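June
Themba Rampersad

Handout 4: Looking after the garment cell

Hi all! Most of you have met the Kunard arm by now, and a few of you have already had to fish a sock out of it, so I'm writing down how I set the thing up in the morning and what I do when it starts sulking. Read it before your bench slot, please, and bring it with you (Cameron Hoani has the spare copies).

Start with the power off and the fingers open. I wipe both finger pads with a dry lint-free cloth, then run a thumbnail along the inside face feeling for a ridge. Cotton fluff packs down hard in there and you often can't see it on black pads, but you'll feel it. If there's a ridge, the pads come off — two screws each side, and please put the screws in the lid of the tin and not on the floor, because I've spent enough of my life under that bench already.

Then power up, let it home, and check the pinch force on the Trallex controller. We run it at 40 percent for shirts and jackets. Anything higher and you'll leave a shiny mark on dark cloth, anything lower and a heavy garment creeps out of the fingers while the arm is still moving. The encoder should read 384 with the fingers fully closed on nothing. If yours says something else, re-zero it before you touch the force setting! I did it the other way round my first term and chased the problem for a whole afternoon.

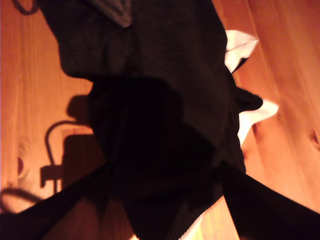 Dark garment bunched between the fingers, with white cloth showing along the right side.

Dark cloth is the hard one for the wrist camera, so do your exposure check with something black. The middle of a bunched garment goes to nearly solid black, and black fingers over the top of it don't help you one bit. I set exposure on the weave in the upper part of the cloth and let the white bits go a little bright if they want to. Look at the floor shadows too. A strong one can fool the edge finder into thinking there's more garment than there is, and turning the lamp usually sorts that out.

Cable next. With the wrist turned to 135 degrees the Mnguni lead should still have slack in it. Follow it by hand all the way back to the clamp and feel for flat spots.

Finger pads get swapped at 4,000 grips whether they look tired or not. Write the count in the Gruluveck log with your initials, and leave the old pair on my desk — I like to see how they've worn.

For next session, read the re-zero steps twice and come ready to do them without me.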